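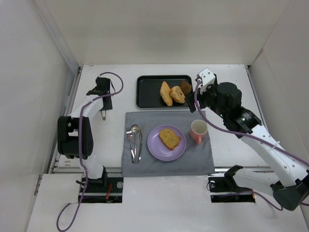
Shona MacBrayne writes that her rolls go soft underneath when they wait on a tray, and asks whether a cloth would help. A cloth absorbs some moisture but sheds lint onto the crust. Cool baked goods fully on a wire rack, then move them to a rimmed tray.

Setting a single place for breakfast

Lay the placemat first and pull the creases toward the edges. Group pastries on one side of the tray so the tongs have room to open. Leave 2 inches between tray and mat.

Use tongs for slices as well as rolls. Grip low, near the crust; cut cake crumbles if held at the top.
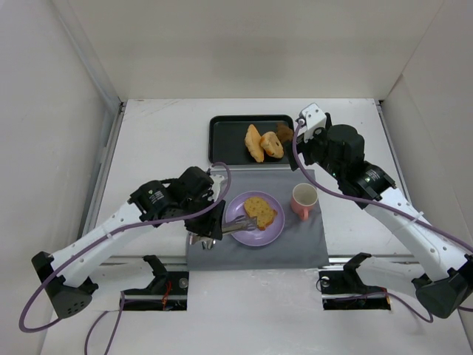

Tongs at the slice, mug to the right of the plate.

Wash a cotton mat before first use, as 300-gram cloth can shrink. Crumbs come off best dry, with a soft brush.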